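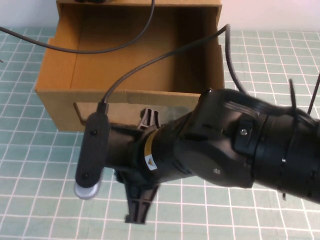 Figure 12. Arm at the box station, gripper open, before a perception check.

4.3 Setting the box region in Condar

The box region tells the planner where the walls of the box are and which part of the inside it may reach into. Set it once for each box size. You need to have finished the camera calibration in 4.2.

Before you start
- The box is on the mat, open side up, with nothing in it.
- The gripper is open and holds nothing.
- The arm is in Hold mode and the status bar shows Ready.

Steps

1. Open the Stations tab and choose the station you are working on.

2. Click New Region and select Open Box. Type a name without spaces. The name is used in log files and can't be changed later.

3. Click Capture. Condar takes one image from the fixed camera and one from the wrist camera and shows them side by side.

4. In the fixed camera image, click the four top corners of the box. Start at the corner nearest the arm base and go clockwise. If a corner is hidden, hold Shift and click where the two edges would meet.

5. Enter the inside depth in millimeters. For the Funby large box the value is 239.

6. Click Fit. The walls are drawn in blue over both images. Check that the blue lines follow the cardboard along the full length of each wall.

Note: Flaps and loose strips near the rim can pull the fit outward. If the front wall is drawn too far forward, select it, turn off Auto Edge, and drag the line back by hand.

7. Set Wall Clearance. The default suits most boxes. Use a larger value if the fingers will be open when they enter the box, as the planner measures clearance from the fingertips.

8. Click Mask Cables and paint over any cable that crosses the inside of the box in either image. Unmasked cables are read as objects and will show up in the pick list.

9. Click Save Region.

Checking the region

1. Go to Planner and choose Dry Run. The arm does not move in this mode.

2. Set Samples to 400 and click Start. Condar plans a path to that many points inside the box and colors each one green or red.

3. Look at the red points. A row of red along one wall means the clearance is too large or the wall is in the wrong place. Red points scattered all over the floor usually mean a wrong depth value.

4. When you are satisfied, click Accept.

CAUTION: Dry Run does not model cables. Before the first live move, jog the wrist through its full turn at low speed and watch that no cable catches on the box or the fingers. Keep one hand near the stop button.

CAUTION: If the box is moved after the region is saved, run Fit again. Do not correct the position by changing the arm offsets.

Error P-1,409 (region outside reach): Move the box closer to the arm base and repeat from step 3.

Section revised March 9, 2021, by Pramila Malhotra. For the pick list, go to 4.4.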